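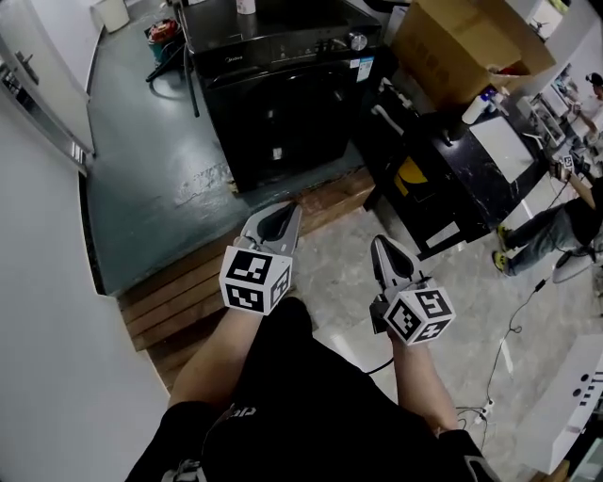
Do I need to oil my garden decking every year?
We get asked this more than anything else at Undomska, usually in the first warm week of May when everybody steps outside and has a good look! For most timber the answer is yes, one coat a year will keep it happy, though a sheltered spot can often go a bit longer. Small areas count too, and a low step of brown planks between grey tiles and a painted floor wants the same care as a full terrace — perhaps more, as every foot in the house lands on it.

How much oil should I buy?
A 1-litre tin of Wamora covers 12 square metres on smooth boards. Rough or thirsty ones will drink more, so do round up if you're unsure (unopened tins can come back to us).

Can I paint the floor next to it first?
Yes, and we'd suggest you do. Let the paint harden fully, then tape along the edge before you open the oil.

My boards have gone grey. Have I left it too late?
Not at all, please don't worry. Scrub them with Prultar cleaner and a stiff brush, rinse well, and leave them until they're properly dry. Most of the colour comes back.

Do you deliver?
We do, and it's free on orders over 500 g of wax or any two tins of oil. Everything else goes at the normal parcel rate.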